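Skultbridge - Jobs and Calls
Posted August 2019
Status: OPEN (re-opened, see below)

Hand-held gripper operators wanted, plus a safety lead

If you applied in the spring and never heard back, apply again please. The inbox got moved and a bunch of mail went with it. Sorry.

What we need
Up to 29 operators for the Randance table-top study, part time, paid. Also one safety lead, full time, Skultbridge site. Details for both further down.

Why we're hiring again
Short version: we stopped the study after a jaw fault and are restarting with new rules and mostly new people. You should know about it before you apply so it goes in the ad.

What happened. The Drirkum grippers have a trigger and a return spring. On two units the trigger stuck closed and the jaws stayed shut under load. First time, an operator had a fingertip between the jaws while clearing a jammed box. Bruised nail, first aid on site, back the next morning. Second time, different unit, nobody hurt but the operator pulled hard to free it, stepped back onto a cable and went down on one knee. Work stopped that afternoon.

What we found. Grit in the trigger channel and a spring that was too weak for the job. The units were rated for more cycles than we had put on them so the maintenance log didn't flag anything. The log also had gaps, that part is on us. And the cables. Too many on the floor, moved around between sessions, no one person in charge of them.

What changed so far:
- new springs in all units, trigger channel now has a cover
- bench check before each session, 200 open/close cycles, written down and signed
- release tab on the jaws so you can open them by hand
- no fingers near the jaws to clear a jam, put the gripper down first
- any operator can stop a session, no reason needed, you still get paid for it

Still not done: cable routing. Fixed runs and floor covers are on order. First job for the safety lead is getting those in and walking the floor with us. Restart date for the operators depends on it.

OPERATORS
You hold a gripper in each hand and do small every day tasks at a table. Pick up, put down, open, close, move a box, straighten things up. The recordings are used to train the Randance arms. No experience with robots needed. Training is paid and takes a full shift, includes what to do when a jaw sticks. You will practice the release until it's boring.

You should be:
- 18 or older
- okay standing for most of a shift (seated breaks between sets, you can ask for more)
- okay using both hands at once, grippers get heavy after a while
- okay being recorded while working
- willing to report small stuff. Sticky trigger, odd click, warm battery, a cable where there wasn't one. We want the annoying reports

Closed shoes required. Long hair tied back. Left handed people very welcome, we have had too few. 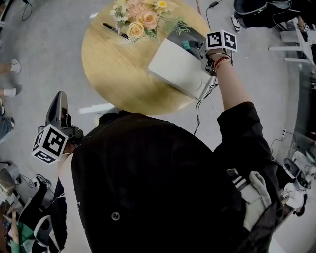 Table work with two hand-held grippers, Randance study, Skultbridge.

Shifts are four hours, morning or afternoon, pick one and we try to keep you on it. Pay is hourly, same rate for training, rate sheet comes with the first reply. Travel paid within the county.

SAFETY LEAD
Full time, on site, reports to Entwistle and not to the study team. That was a recomendation from the fault review and we agreed to it.

The job:
- own the bench checks and the maintenance log
- own the floor: cables, power strips, bags, walkways
- run the stop and restart procedure
- write up every fault, including the ones where nothing happened
- talk to Drirkum about the jaws, they answer faster if you call

Looking for someone with workshop, lab or warehouse safety background. Hands on. Should be able to take a gripper apart and put it back together, we can teach this but it helps. Able to tell a team lead to stop and mean it.

Contract runs through December to start, extension likely but we can't promise it in writing yet.

HOW TO APPLY
Email Polyxeni Stergiou at the Skultbridge jobs address, subject line OPERATOR or SAFETY. Operators: a few lines on yourself, which shift, and any hand or wrist problems we should plan around (won't rule you out). Safety lead: resume plus one page on a fault or near miss you dealt with, what you did first and what you would do diffrently. No cover letter.

The fault report is available to anyone who applies, just ask in the email. Names are taken out, the rest is as written.

No agencies please.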